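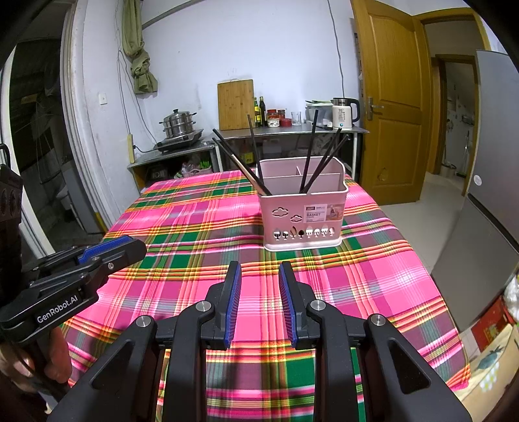
Re: [dawber-users] Folders gone after moving to Lutell

Colin Stockdale wrote on Thursday:
> Moved my mail from Skirnow to Lutell last night. The inbox came
> over fine but 6 of my folders are missing. The import log says 212
> messages were skipped. Do I have to start over?

No, you can leave what's there. Lutell skips any folder with a slash in its name, and Skirnow lets you create those. Rename them on the Skirnow side, then run the import again with "new messages only" checked. It won't make duplicates.

I had the same thing in August with 19 folders. The second run took roughly 8 minutes.

Your filters don't come across either way. You'll have to set those up by hand under Settings, Rules.

Keep the Skirnow account open until the counts match.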